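Home | Projects | Reports | Contact

Umthorpe Office Network — progress report, 2024-08-01
To: Negash Fund
From: Vega Esteban

Short one, sorry, the long version comes in October. Spent so far: $1,374. Three rooms on the list, two done.

1. Cables and small parts
Sorting is most of the work. Blue Ethernet cable, USB stick, a thin black cable nobody had labeled — all going into one list now.

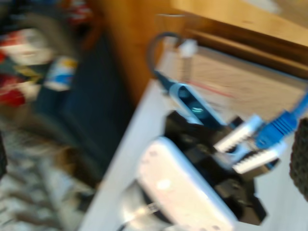
2. Boxes and furniture
Cardboard still to go. Chair with the mesh back and light blue shell stays. Blinds not in the budjet, left alone.

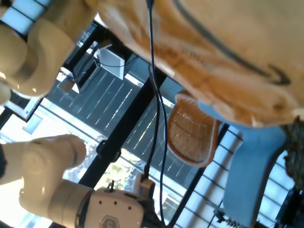 Cardboard box and chair, blinds behind.

Wood is the nice suprise. Pale, visible grain, a few grayish blotches on the face. No plan to refinish.
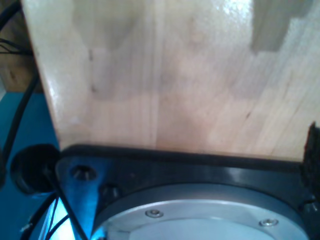
Ratotby quoted $1,000 for shelving, still waiting on Allari. Will go with whoever can deliver first, if that's OK with you.

3. Switch
Plenty of spare ports for the third room. Need a decision on cable color before I order more — I'd stay with blue.

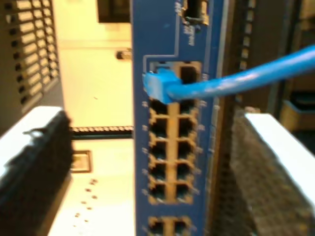

Blue cable in the top left port.

Next: labels, shelving, third room.

Comments (3)
tmk: can we get the parts list as a spreadsheet
Vega Esteban: yes, will send
Oda: stay with blue pls

Contact the office | © 2024 Umthorpe | Back to top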